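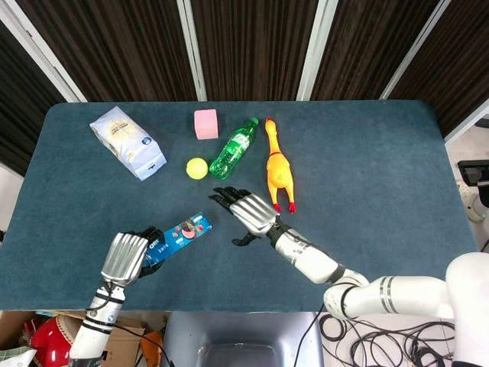 I have been baking bread at home for long enough to have lived through several kinds of flour. There was the strong white years, then the spelt, then a spell when everything had to have rye in it and my family quietly went back to buying sliced. At each stage I was told that the flour I had been using was the problem. I would like to put in a word for the flour I had been using.

What set me off was a trip to the new farm shop at Vallside. I only went in for eggs. Along the back wall they have what they call a flour library, and a card next to the Pokerel stoneground invites you to "taste the field". I bought a bag. It cost more than four times what I pay for plain supermarket bread flour, and I carried it home feeling a bit of a fool and also, I admit, rather excited.

I made two loaves that weekend, same tins, same oven, same yeast, one with the Pokerel and one with the cheap stuff. The Pokerel loaf was darker and a little flatter. It had more taste, if you ate it on its own and paid attention. With butter on I could still tell. With butter and marmalade on, at breakfast, with the radio going, I couldn't, and I don't know many people who eat toast under stricter conditions than that.

Two loaves prove nothing, of course. I mention them only because they are two more than the card on the wall had to offer.

My quarrel is with the claims. Turn over a bag of expensive flour and look at how much of the writing is about wheat you could check. Usually there is a protein figure, an ash figure if the miller is showing off, and a date. Good. I want those. The rest is about stone, and water, and patience, and a family. I have nothing against families, but I can't bake with one. The Rustomska people, whose rye I really do like, manage to fill a whole side of the bag with the history of their river before mentioning that the rye is a blend from three countries. Why hide that? Blending is what millers do. It is a skill, and it keeps one bag behaving like the next. Apparently it doesn't sell.

Then there is health, where everybody goes a bit vague. "Easier on the stomach" is my favourite. Easier than what? For whom? I have asked this at two market stalls and been given, both times, a story about a customer. Wholemeal has more fibre in it than white, which has been known for a very long time and is just as true of the cheapest wholemeal in the shop. If you have a medical reason to avoid wheat, an old variety of wheat is still wheat, and I think it is a bit shameful how softly that gets said.

The freshness argument is better, and I have more time for it. Wholemeal flour does go stale, because there is oil in the germ, and if yours smells like old crayons you should throw it out. But white flour keeps perfectly well for months in a cupboard. I've seen people online fretting over white flour that was 12 weeks old as if it were fish. A forum I read had a thread on the subject that ran to 213 replies, and by the end they were arguing about cupboard doors.

The strongest case against me is the farming one. Somebody has to grow the odd varieties or they will be lost, small mills deserve to stay open, and if people like me won't pay for it then who will? I find this hard to answer. I'd still like to know how much of the price gets to the grower. I wrote to Akyol, who supply a lot of the shops round here, and asked them exactly that. They sent a friendly reply with a discount code. I used the code, so make of that what you like.

What bothers me most is what it does to beginners. A neighbour's lad wanted to learn to make bread and had been told, by a video, that there was no point starting without a proper stoneground flour, a particular kind of basket and a knife for the top. He had priced it all up at over £100 and gone off the idea. We made a loaf in my kitchen with the cheapest bag in the cupboard, in a cake tin. The middle was a touch heavy. He ate most of it standing up and has made several since, and as far as I know he still hasn't got the basket.

Time does far more for bread than the flour does, in my experience. A dough left in the fridge overnight tastes better than one rushed through in an afternoon, whatever is in it, and there is no way of charging anybody for that. So is learning to leave the loaf in for the extra ten minutes when it looks done and isn't. I've yet to see a card on a shop wall about either.

I'll finish the Pokerel. There's enough left for one more loaf, or a decent batch of scones, and I am leaning towards the scones. After that it's back to the bottom shelf until somebody shows me a number.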